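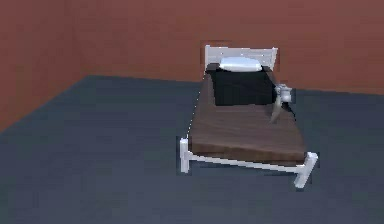 Drolness Campus Reviews: README

Contents of this package

The package holds 304 student reviews of one college, Zostar College, written by students who lived or studied there. Each review is one text file in the folder reviews. There is also one table, index.csv, with one line for each review, and the file questions.txt, where you find the questions in the same form as the students saw them.

Drolness is the name of the project. Some older files still use the name Illo, which was the name of the first questionnaire. If you see "illo" in a column name, it means the same thing and you do not need to change anything.

How the reviews were collected

The students filled in a form on the web. The form had open questions only, no stars and no points from one to ten. They were asked what they like in their classes, how easy it is to talk to a teacher outside of class, what the food is like, where people go on a weekend, how they found their roommate, and what they would say to a younger brother or sister who thinks of applying. A student could skip every question except the first one.

The form was open from September and was closed in December. We kept it closed during the exam weeks, so there are no answers from this time. The limit for one answer was 600 words. A few students wrote more and the form stopped them in the middle of a sentence. We left these answers as they are.

Columns in index.csv

id - number of the review, the same as the file name
year - year of study when the review was written (first, second, third, fourth, or left)
housing - dorm, off campus, or with family
hall - name of the dorm, only if housing is dorm
major_group - wide group of the major, not the exact major
illo_form - 1 for the old form, 2 for the new form
skipped - list of the questions with no answer

The value "left" in the column year means the student did not finish at Zostar. These reviews are often longer and more critical than the others. Please do not throw them out as outliers, they are a real part of what students say about the place.

Old form and new form

The two forms are almost the same. In the new form the question about housing was divided into two questions, one about the room and the building, and one about the people who live in it. With the old form many students answered only about the building. If you compare halls, it is better to use only the new form, or to join the two housing answers before you compare.

The 68 reviews from Henríquez Hall are all on the new form. This hall was closed for repair when the old form was in use.

Cleaning

We corrected broken characters and removed empty lines. We did not correct spelling or grammar. Names of teachers, students and staff were replaced with [NAME]. Names of halls, courses and places in the town were kept. It is possible that we missed a nickname here and there - if you find one, please tell us the id of the review and we will fix it in the next version.

Swear words were kept.

Known problems

- Students from Henríquez Hall are too many compared with their real share at the college. A student assistant there put the link on the door of the laundry room.
- Commuter students are too few. They say little about evenings and weekends, and skipped is long for most of them.
- In some reviews the answer to one question is written in the field of the next one. We did not move the text.
- The column major_group was filled in by us from free text. "Business" and "economics" are in one group, and not everybody will agree with this.
- The reviews describe one autumn. The dining hall changed its opening hours after the form was closed, so complaints about early closing can be out of date.

What it can be used for

We made the collection for counselors who help high school students to choose a college, and for small studies of how students write about campus life. It can be good teaching material for a class about reading open answers. It should not be used to rank colleges. There is only one college in it, and the students who answered were not chosen at random.

Please do not try to find out who wrote a review. Some halls are small, and a year together with a major can be enough to guess.

Changes in this version

The folder drafts was removed. The hall names are now written the same way in all lines, before there was "Henriquez" without the accent in part of them. The skipped column now uses a semicolon between the questions, because the comma made trouble when the table was opened in a spreadsheet.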